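Search this site Search Menu

Grouping by Pairs: Does a Task Planner Need to Know What a Shoe Is?

Final project report, Robot Software Lab
Author: Tibor Oláh

1. What we set out to check

The lab's planning stack is called Skivgate. It takes a list of objects from the perception module, a goal written in a small rule language, and it puts out a sequence of arm and hand motions. The course handout says it can "tidy a household surface." I wanted to find out how much of that sentence is true, and how much is the person who writes the goal file doing the tidying in advance.

My suspicion going in was that most of the good results from earlier terms came from hand-tuned goals. I read the old goal files before I read the old reports, and I recommend that order. One of them named the exact shelf position of each object. A planner given that file has very little left to plan.

So the project became narrow on purpose. The task is slides on a two-level shoe shelf. The planner should put matching slides next to each other on the same level. The goal file is allowed to say "pairs belong together" and nothing else – no positions, no order, no mention of which color goes where.

2. Software as I found it

Skivgate runs as a set of small processes in the old Unix manner, each one reading text from the one before it. This is the part of the system I have no complaints about. You can stop the chain anywhere, save what comes out, and feed it back in later. Nearly all of my debugging was done at a desk with saved files and no robot.

The perception step is called Babić, after whoever started it, and it is where my doubts settled early. It returns a label, a box, a color estimate and a confidence score for each object. The documentation treats the confidence score as if it were a probability. I could find no test anywhere in the repository that supports this. When I lined up scores against my own hand labels, the wrong detections did not score much lower than the right ones. I stopped using the score as a filter and would ask the next student to be careful with it too.

Ukent is the motion layer. It gets a target grasp and a target place, and returns either a path or a failure code. The failure codes are the weak point. Code 6 means "no path found," but it is also what you get if the time limit runs out, and those are very different problems. I split it into two codes in my branch. The change has been sitting in review since September.

3. Method

I recorded 27 planning runs. A run starts from a saved perception file and ends when the planner gives either a full sequence or an error. I counted a plan as correct only if, followed to the letter, it would leave every pair together. I did not give partial credit, although earlier reports did, and it flatters them a good deal.

The runs used two versions of the pairing rule. The first matched on color only. The second matched on color and on the texture feature that Babić computes and then, by default, throws away. Getting that feature through to the planner took a change to one line in the message format and most of a Tuesday to discover which line.

4. Results

Color matching alone fails as soon as there are more than two slides of one color. The planner sees four gray slides, and any two of them look like a pair to it. It then picks whichever two are closest together. Sometimes this is right, and the log then reads like a clever decision. It is the same rule producing the good answer and the bad one.

With texture added the results got better, but less than I had hoped. Slides with a clear ribbed strap were separated well from smooth ones. Between slides of the same model the texture feature has nothing to say, and left or right shoe is a shape question that neither version can answer. In all, 6 runs ended in plans I would call wrong, and 4 more stopped with an error before any plan came out. I do not think a success rate computed from the remainder means much, given how few runs there are and that I picked the starting layouts myself.

The cost of a plan was also odd. The longest sequence had 43 steps. When I read through it, a large share of these were the hand moving to a waiting pose and back again between actions that did not need it. The planner has no term for wasted motion, so it has no reason to avoid any.

5. Reach and the lower level

The upper level is easy for the planner. The lower one is where I trust it least. The upper board closes off the approach from above, so the hand has to come in from the front, and the thumb takes up more room sideways than the collision model gives it. In the model the thumb is a straight capsule tucked along the palm. On the real hand it can stick well out to the side while the four fingers are up. 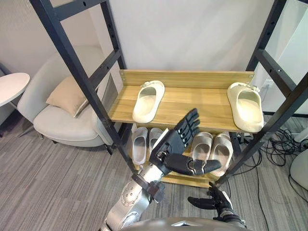 If the model is wrong by the width of a thumb, then a path that clears the neighboring slide in simulation may push it over on the shelf. Ukent would report success either way, as it only checks whether the arm reached its joint targets. Nothing after that point looks at the shelf again. I think this matters more than the pairing rule I spent most of the term on, and I wish I had seen it sooner.

I made a larger thumb shape and reran the saved lower-level requests. Several paths that had been accepted were now refused. I can't say from this which of the two models is closer to the truth – a refusal is safe, but it may also be needless. Somebody should measure the hand through its full range before either shape is trusted.

6. What I would not claim

I would not claim that the planner understands pairs. It holds a rule about two numbers being close. I would also not claim that these results carry over to laces, boots, or a shelf pushed against a side wall, none of which I tried.

7. Left for the next student

Merge the split failure codes. Add a second perception call after each place action and compare it with the expected layout. Put a price on the waiting pose. The saved perception files are in the project folder under "pairs," and the two with "old" in the name use the earlier message format and will not load without the converter.

We use cookies to remember your settings. Accept Decline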